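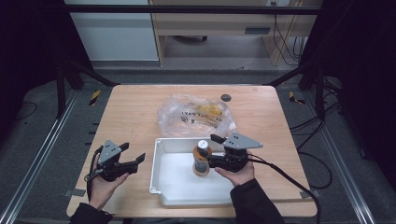

I caught Pavithra Kandasamy in the car park at Flosia Pool, hair still dripping, about to drive two kids home from squad. She'd just swum the 800 free at the regional titles and taken over the club record that Ravindran Gowda's girls had been chasing for years.

"I went out way too fast," she told me, laughing. "Ravi was holding up fingers at the turn end and I pretended I couldn't see him!"

Ravi has coached her since she was in the under-tens at Jodach, and he's not one for gushing. I asked what he made of the last 80 metres and he had a think. "Messy," he said. "But she didn't breathe off the final wall. We've argued about that since March."

Pavithra's up at 4:30 most mornings and works afternoons at her aunt's bakery (I got a bag of day-old rolls out of this interview, thanks very much). She reckons the early starts don't bother her, it's the cold change rooms she can't stand.

Next up is the open water swim at Mathebula Bay, with over 264 entered already. Has she done one before?

"Never. I'm a bit scared of the seaweed, to be fair. Mum's told everyone she knows, so I can't pull out now."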